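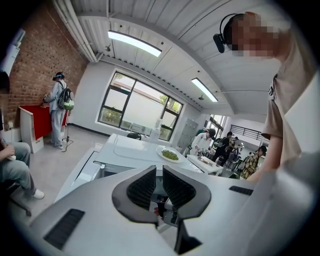
Figure 2. Main room at Cotthorpe: brick wall, ribbed ceiling and headsets in use.

4.2 The shared room at Cotthorpe

The second site is a former goods building at Cotthorpe, now let by Tendivell as shared working space. The building was taken into the study in May. Like the first site at Clititz, it has kept most of its hard surfaces. The wall in Figure 2 is bare red brick, and the ceiling is of ribbed panels painted white, with long fluorescent fittings and a white pipe running near the top of the wall. Surfaces of this sort return much of the sound that reaches them, and users at both sites named the voices of other people as their chief complaint.

Headsets are worn in the room by people who are standing and by people who are working close to others. One of those in Figure 2 has a boom microphone and covers the ear. In interviews, users gave two accounts of why they wore them. Some needed to speak to a person elsewhere and be heard clearly. Others wished mainly to shut out the room, and kept the headset on when no call was in progress. The second group was the larger at Cotthorpe – a finding that did not hold at Clititz, where the ceiling is lower and the floor is carpeted.

The arrangement of work along the brick wall deserves separate comment. The stand with the red top is used by people on their feet, and the person facing it in Figure 2 has kept a backpack on. Tendivell's own guidance asks that bags be left in the lockers by the entrance. Users told us that the lockers were too far from the places where they worked, and that a bag on the floor was soon in somebody's way.

Power is a related difficulty. The outlet box visible in Figure 2 is fixed low on the brick, and a cable crosses the floor by the foot of a slim tripod stand. Fixing further outlets to old brickwork is slow and costly, and the owners had put off the work until the lease was renewed. Of the 8 users interviewed at this site, 7 mentioned cables underfoot without being asked.

We did not measure sound levels at Cotthorpe, and the remarks above rest on interviews and on our own visits. The checklist drawn up by Schwaiger for converted buildings was used to record surfaces, lighting and the position of outlets. It has no entry for personal equipment such as headsets, and we added one for this study. The revised form is given in Appendix B, together with the floor plans of both sites.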